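Ticket 931
Subject: Lis handheld drops off the network in the stockroom, counts not syncing
Product: Cinov stock app on Lis handheld scanner
Opened by: Rarken store support
Status: Closed

Original report

The scanner works on the shop floor but loses its connection when it is taken into the stockroom. The app keeps accepting scans and shows the green check after each one. When the count is closed, the total in the back office is lower than the total on the handheld. The store did a full count in October and had no trouble. Nothing was changed on the handheld after that, according to the store.

The handheld showed 3,927 lines at the end of the count. The back office had fewer, and the missing lines were all from the stockroom shelves. No error message came up on either side.

Steps already tried by the store: restarted the handheld, logged out of the app and back in, replaced the battery.

First reply from support

Please do not clear the app data or reinstall. Any scans that have not been sent are held on the handheld and a reinstall will delete them.

Go to Settings, then Sync, and read the number next to Pending. If it is above zero the scans are still there. Leave the handheld on its charger on the shop floor, with the app open and the screen on, and check the number again later.

Store update

Pending was above zero and did not go down on the charger. Signal on the shop floor is full. Opening the product lookup works, so the handheld is online. Pressing Sync Now shows the spinning circle and then goes back to the same screen.

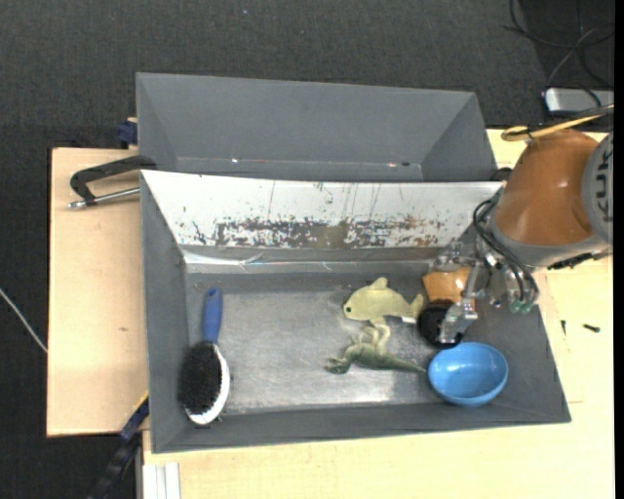 We also tried a second handheld, same model, set up at the same time. It behaves the same way: fine on the floor, drops in the stockroom, and then will not send what it has saved. A phone on the staff network stays connected in both places.

Support

Thank you. There are two separate faults here, so they are listed separately.

Fault 1 – the drop in the stockroom. The log shows the handheld holding on to the shop floor access point after the signal is too weak to use. The Grirnus access point in the stockroom is on and accepting devices, but it is set to channel 4 and the handheld profile only scans a short list of channels. The phone scans all of them.

Fault 2 – the stuck queue. One of the saved scans has a quantity field with a letter in it. The server rejects the batch and the app tries the same batch again from the start, so nothing behind it gets through.

For fault 1, edit the handheld profile and set Channel List to All. Push it to both devices and restart them.

For fault 2, open Pending, sort by Oldest, and look for a line with a red dot. Correct the quantity and save. Do not delete the line.

Store update, 15th December

Profile changed on both handhelds. They now switch over at the stockroom door and stay connected at the far shelves. The switch takes a few seconds and one scan made in the doorway was slow to confirm, but it did go through.

The red dot was on line 18. The quantity read 1O, with a capital O in place of the zero. Corrected and saved. Pending went to zero on the first handheld and the back office total now matches. The second handheld had the same kind of error, also typed by hand, and cleared the same way.

Support

Closing. The missing warning for a rejected batch has been passed to the app team as a separate request. Until it is changed, check Pending before closing any count.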